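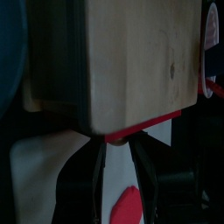
The wooden block, close up from the wrist camera on the Sidcombe table.

Many of you wrote in after last month's short notice about the pause at Sidcombe, and thank you for that, it was kind of you to ask. The arms are moving again, I'm glad to say, and now that the November rush is behind us I can tell the story properly.

On a Saturday morning, during run 781, one arm was told to stop and kept going. It went on for more than 4 seconds, slowly, toward the place where the other arm was working. The person at the desk pressed the red button on the wall, the power dropped, and both arms came to rest without touching. There were no injuries and not so much as a chipped finger pad, but a stop that arrives late is a serious matter for us, and we shut the table down that same morning.

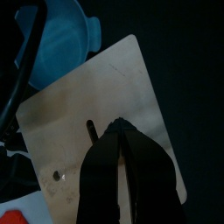 What we found

We looked first at the grippers, which get the roughest treatment of anything we own, and they were fine. The trouble was in Nullotine, the small program that passes stop messages from the desk to the arms. After a long session it had built up a line of old messages, and the new one had to wait its turn behind them (rather like me at the post office!). The folks at Stornska, who look after our controllers, saw the same delay on their own bench that week.
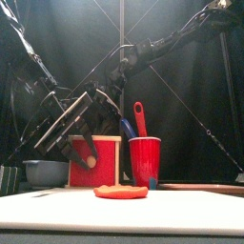 2 min read

So, what has changed? Stop messages now go to the front of the line, always, and if an arm hears nothing from the desk it halts by itself. The Iyamu team, who share the table with us, have also asked for a second wall button on the curtain side, and it goes in as soon as the cable arrives. Until then, please keep 2 people in the room whenever both arms are powered, even for a quick run with the ball or the block.

If you have seen a slow stop on any of our tables, however small it seemed, do write it in the book by the door. We read every page of it, and we would love to hear from you.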